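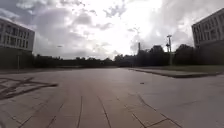 Entry 847

The machine known as Bright was entered in the register of the Melside Shared Workshop in March, under number 847, as "rolling platform, four wheels, unfinished." The person responsible was given as Navard. No first name was supplied, and the rules then in force did not require one.

Under those rules a member could hold a bench for 32 days. On the last of them the bench was to be cleared and wiped, and any work remaining was to be offered to the other members or broken up for parts. Navard was present until the thirtieth day. The key was then found in the return box with the fob attached, and letters sent to the given address came back.

The platform stood on the bench with its cover off. The left motor had been wired and the right had not. A notebook lay beside it, and the final page read, in pencil: Plesden, the long way, to the trees.

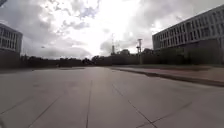
Ekene Onyeka
Writer in Residence, Melside Shared Workshop

It fell to the Register to decide what should be done. I use the word Register in the sense in which it was used at Melside, to mean whoever sat at the desk by the door, and in that season the person at the desk was me. I recorded the platform as offered. Two members asked for the battery. I recorded their requests and did not grant them, and I am aware that the rules made no provision for this.

The right motor was wired over four evenings. I had never used a crimping tool and spoiled a number of connectors, which were paid for. The controller was set to hold a straight line and to correct itself when the wheels disagreed. On the workshop floor it traveled as far as the drill press and stopped, as instructed. Total hours charged to entry 847, including those of its first owner, came to 191.
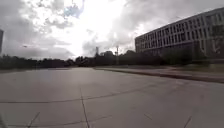 A field trial required a form, and the form required a purpose. I wrote "completion." The member who countersigned it asked whether that was a purpose or a result, and I said that the box was small. Plesden was reached by the early bus with the platform in a laundry bag. I had supposed from the notebook that the ground would be one smooth sheet, but it was laid in large slabs with dark joints between them, and a curb along the right ran off toward the trees. The joints concerned me. Navard had fitted wheels a size larger than the plans called for -- I had taken this for an error, and had noted it as one.

The distance was set at 600 paces. I released the platform and walked behind it, as the form directed. At the first joint it dipped, corrected, and went on. At the second I stopped writing.
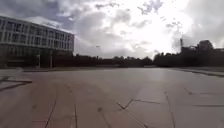
The slabs at Plesden, looking toward the trees.

The report of the trial was filed in June 2026 and runs to one line. It gives the place, the distance set, and the word "attended." Under the heading for persons present I entered my own name, and below it, after some delay, Navard's. The countersigning member struck out the second name. I wrote it in again.

Entry 847 remains open. The bench has been wiped.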